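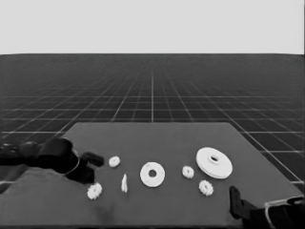
Según Asabe Babalola, lo peor de una reunión internacional en casa es el acta: si no la escribes esa misma noche, al día siguiente cada delegación recuerda una cosa distinta. Y razón tiene. Nosotros llevamos desde diciembre montando simulacros de asamblea en el comedor (los chicos preparan el modelo de naciones del instituto) y van aquí los trucos, deprisa y sin orden.

Buscar en esta web... Buscar

Carteles de país. Cartulina doblada en tres, nombre por las dos caras. El que se sienta detrás también tiene que leerlo. Rotulador gordo, nada de boli.

Banderitas. Palillos de brocheta y una patata partida como pie. Aguanta la tarde entera. Luego la patata a la basura, no a la tortilla.

Discursos: 2 minutos por delegado, temporizador de cocina en el centro. El de cuerda, que suena y se oye por encima de todos. Con el móvil acaban mirando mensajes.

Resoluciones. Imprimir a doble espacio, que las enmiendas se escriben a mano entre lineas. Papel del barato; el de Merka nos va bien. Cláusulas numeradas siempre, si no no hay quien vote nada.
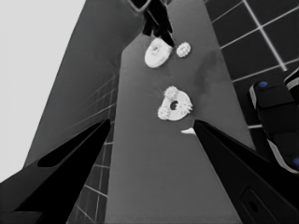 Mesa de trabajo.

Votaciones: tarjetas de colores. Verde, roja, amarilla para abstención. Guardarlas en un sobre por país, con goma. Los sobres usados valen, una etiqueta encima y listo.

Manchas de rotulador en el mantel: alcohol de farmacia y trapo blanco, a toquecitos. No frotar!! Primero probar en una esquina. Si es permanente y ya ha pasado por la secadora, olvídate.

Merienda. Cosas secas. Nada de chocolate cerca de los borradores, ya perdimos un preámbulo entero asi.

Chaquetas y corbatas. Vapor de la ducha, colgadas, diez minutos con la puerta cerrada. Para el cuello de la camisa, la plancha del pelo hace el apaño (limpia, por favor).

Archivo: una carpeta por comité, con el tema en el lomo. Desarme, clima, refugiados. Las nuestras en una caja de fruta encima del armario.

Falta lo de los turnos de palabra, lo pongo otro dia.

Última actualización: 6 ene 2024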